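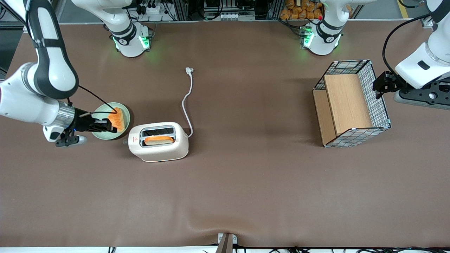
Tarea del pan con dos brazos: guía rápida para el grupo de prácticas

Versión 2022-10-05. La anterior tenía mal el orden de los puntos, no la useis.

Antes de nada: tostadora, plato y cesta encima de la mesa, como siempre. El enchufe de la tostadora se queda FUERA, suelto sobre la mesa. Ensayamos sin calor hasta que lo diga Štěpánka.

Colocar las cosas
Plato a la izquierda, al alcance de la pinza. La tostadora al lado, con la ranura libre por arriba. Cesta a la derecha, un poco girada. Si movéis la tostadora aunque sea 2 cm, hay que volver a grabar los puntos de la ranura.

Grabar los puntos
1. Brazo en reposo, pinza abierta.
2. Punto alto encima del plato. Guardar.
3. Bajar despacio hasta la rebanada. Cerrar la pinza lo justo, que el pan se aplasta enseguida.
4. Subir recto. Nada de diagonales, el cable se engancha.
5. Punto alto encima de la ranura, girar la muñeca hasta que la rebanada quede vertical. Guardar.
6. Bajar, abrir, subir.

El otro brazo quieto sobre su lado mientras tanto. Cuando el primero salga 3 veces seguidas, pasamos a la cesta.

Velocidad
Al 40 % como máximo. Los de Namholm la subieron en enero y se pasaron la tarde recogiendo migas.

Si algo falla
- Pinza que no cierra: mirar primero el cable negro.
- La rebanada entra torcida: repetir el punto 5, no el 6
- Ruido raro: parada y avisar.

Guardar el programa con vuestro nombre de equipo y el código 2208. Sin código no lo puedo corregir. El pan usado se tira, no vuelve con el resto.

Dudas a Štěpánka Danko, antes de la sesion mejor que despues.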